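Gratov digital alarm clock, white: review
July 2019
By Sabine Nolte

I bought this clock in June to replace a radio alarm that had started losing time. I paid 1,320 for it at Rorent, delivery included, which is more than I would normally spend on a clock. The cheaper Kwan model was out of stock, and I wanted something with no radio and no phone dock.

What you get

The box holds the clock, a folded instruction sheet and nothing else. It takes two AAA batteries and they are not supplied, so have some in. The sheet is printed very small. The time is set with a button on the back, held down until the hours flash, and the alarm is done the same way with the button next to it. I had both set inside five minutes.

Body and screen

The case is white plastic, rectangular, with rounded corners. It feels light but nothing creaks when you press it. The screen is a plain greyish-beige LCD with a white surround. Straight on, the digits are large enough for me to read from bed without glasses. From the side or from above they fade, and under a lamp or near a window you mostly get reflections. I have moved mine twice for that reason.

The white marks easily. Mine has a few small scuffs along the lower edge. A damp cloth takes off fingerprints but does nothing for the scuffs. If yours will stay on one shelf this won't matter much.

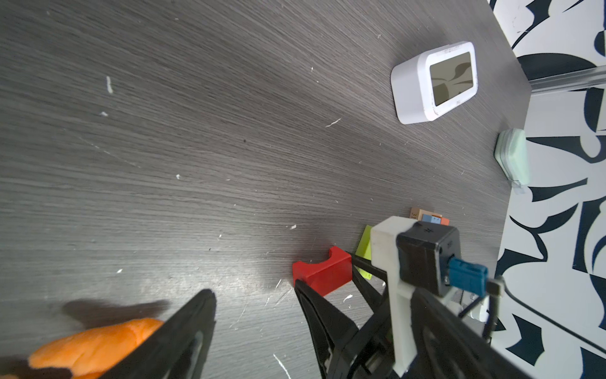 Alarm and snooze

The alarm is a double beep that gets faster after the first half minute. It wakes me, and it wakes my husband, who sleeps through most things. There is no volume control. Snooze is fixed at 5 minutes and you can't change it. The alarm stays on from day to day until you switch it off, so remember that before a weekend.

The backlight comes on when you press the top and goes off again by itself. It is a soft white and doesn't light up the room.

Compared with the Cirnska

My sister has the Cirnska, which cost her 200 more. Hers shows the temperature and has two alarms. The digits are a bit darker and easier to see from an angle. Hers is also bigger, and the beep is unpleasant.

I would buy the Gratov again for a bedside table. For a desk by a window I would pay the extra for the Cirnska. Four stars out of five, one off for the screen.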